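Print this page | E-mail this page
Search the site: enter keyword Go

Newcomers' Circle of Ullar
Minutes of the meeting, August 23, 2018

Present: Maja Brzozowska (chair), Segundo Echeverri, Lizeth Ccori, Alcides Ayala (minutes). Absent with notice: Lucero Villanueva.

1. The minutes from June were read and accepted with one correction. Lizeth's surname was written wrong on the second page.

2. Address registration. Segundo reported from his visit to the town office. A person who moves within Ullar must bring the rental contract and the passport, and also the old registration slip. Two members were sent home because they had only a copy of the contract. Segundo will write down the list in Spanish and in Polish with the help of Maja.

3. Language evenings. The beginners' group is full and the second group has free places. Lizeth would like to have more conversation and less grammar, and Maja agreed to this for the autumn. The room at Afolabi House costs 200 for the season, the same as before.

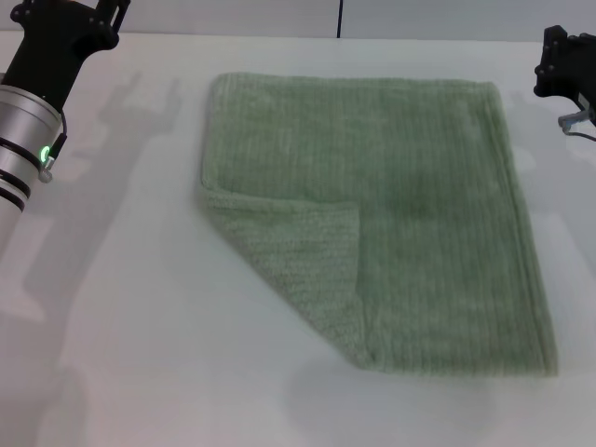 Does a member have to pay again after moving to another town?
The fee stays valid until the end of the season, and the member only sends the new address to Lizeth.

4. Welcome fund. There are 800 in the fund. Segundo proposed to use a part of it for deposits, as many landlords ask for the money before the first salary comes. Maja was worried about how it would be paid back - we had this difficulty with one loan already. It was decided to wait for Lucero, who has the papers of that loan.

5. Letter from Clirnness. The firm asks if we can meet their new workers who arrive from abroad. All were in favor. Alcides will answer that we do this in the evenings only, and that we do not help with work contracts.

6. Other matters. The bus to Flodine has a new timetable and the one on our notice board is old. Lizeth will change it.

The date of the next meeting will be sent by e-mail.

Written by Alcides Ayala

This site uses cookies. By continuing you accept their use. OK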